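Sorting shoe-shaped trays on open shelving -- what goes where?

Kwabena Annan
posted 21st May

Hi everyone, long-time reader, first time asking. I've taken over the packing corner of a small workshop in Irkport and I'm trying to get the shelves into some kind of order before June, when the next batch comes in (1,315 pieces if the paperwork is right, gulp). The main thing we handle is a black molded tray shaped like a shoe, with a rounded toe at one end, a raised rim and a shallow hollow inside. They're light enough but awkward! They don't sit flat on each other the way I'd like, and once a stack gets going it leans.

The shelving is bright yellow and open on all sides, which I love for finding things and hate for dust.

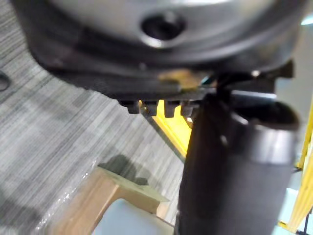
Up close, with a bit of the yellow showing through

What I've done so far is put the trays along the top shelf in a row and keep the small parts in groups on the lower one. It's okay. My trouble is that everything in my corner is black or gray, so when I'm tired I reach for the wrong piece, and the smooth dark plastic shows every smudge. I tried sticky labels inside the hollow and they left a gummy ring that took me most of an evening to rub off with a damp cloth.

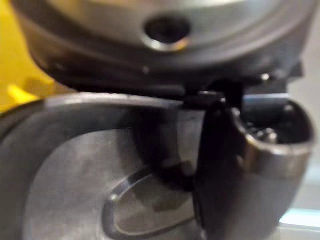 Dark gray curve up top, yellow over on the left

So: would you store these standing up or lying down? And do you keep your shipping boxes right there by the shelf or somewhere else? Mine are in a gray plastic bin on the floor and I keep going back and forth on whether to move it.

Tsikata

Lying down. Done.

OK, a bit more than that. Lying down with the hollow facing up, a sheet of thin foam between if you must stack, and never go over two high. Mine were standing for a while and they tip like dominoes if you bump the shelf.

Tarcísio Damasceno

I'm going to disagree a little with Tsikata, sorry! Lying down is right for the shelf, but when I check them over I like to hold each one upright, toe up, and turn the inside toward the light. Scuffs on the rim jump out at you that way. I did this for 8 months at my old job at Brollow and got pretty fast at it.

For the labels -- don't stick anything on the plastic. Put the label on the shelf edge. If your shelf is yellow you're lucky, black marker on white tape reads from across the room. I use the Zorkau cloth tape and it peels off clean, but any cloth tape will probably do the job.

As for the boxes, leave the bin where it is. I'd want it low and right beside the shelf, with the cardboard packed in flat and the trays within arm's reach, so the whole job happens in one spot and you aren't walking across the floor with both hands full of slippery plastic.

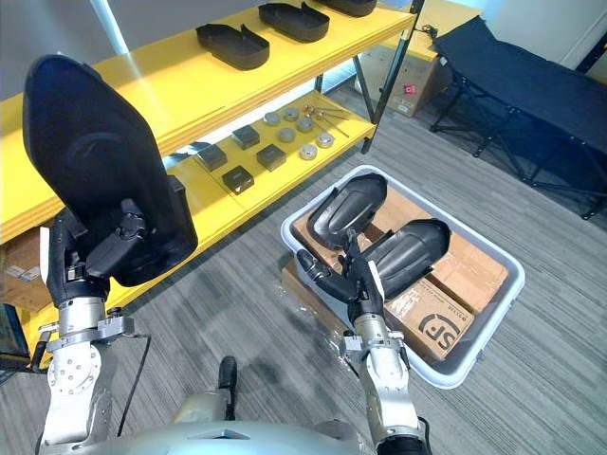
One thing to watch is cardboard dust. It settles on black plastic something awful, so cut and fold your boxes away from the trays and give the top shelf a wipe before you put a new row up. I keep a dry microfiber cloth hanging off the upright. Also keep the small parts in their groups even when you're in a rush, because mixing them back apart took me longer than the packing ever did.

Kwabena Annan

Thank you both! Shelf-edge labels, of course, I feel silly. Foam is on the shopping list too. Tarcísio, do you put the tape on the front edge only or on the ends as well? My shelf gets used from both sides.

Tarcísio Damasceno

Both sides if people come at it from both sides. Same wording on each, and check it's the same order, I got that backward once and we were pulling the wrong parts until lunch.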